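Ticket 835 — Vumar baby monitor keeps dropping the nursery camera
Opened by: Hefin Probert
Status: waiting on customer

Hi again! So I tried what Müzeyyen Sarıgül suggested on the phone and moved the parent unit off the top of the microwave (oops). It helped for one evening, then at almost 7 the next night it started beeping "no link" again, right as the baby was going down. You can imagine how that went.

What I've done so far: re-paired both units, changed the channel from 6 to 8, and swapped the power adapter for the spare that came in the box. The bedroom is one wall away, so I really don't think it's distance.
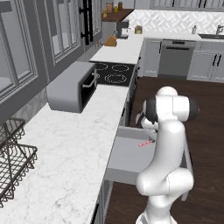
The other thing I noticed is that the white noise machine (it's a Pumo, the little plug-in one) shares an outlet with the camera. With the Pumo off I got a whole nap with no beeps. With it back on, two drops before she even woke up! I don't know if that's a coincidence, but it's the closest thing to a pattern I've got.

Tonight I'm putting the camera on the other side of the crib, on its own outlet — cord well out of reach, don't worry — and leaving the Pumo where it is. If it still drops, can I get a replacement camera, or do I have to send back the whole set?

Hefin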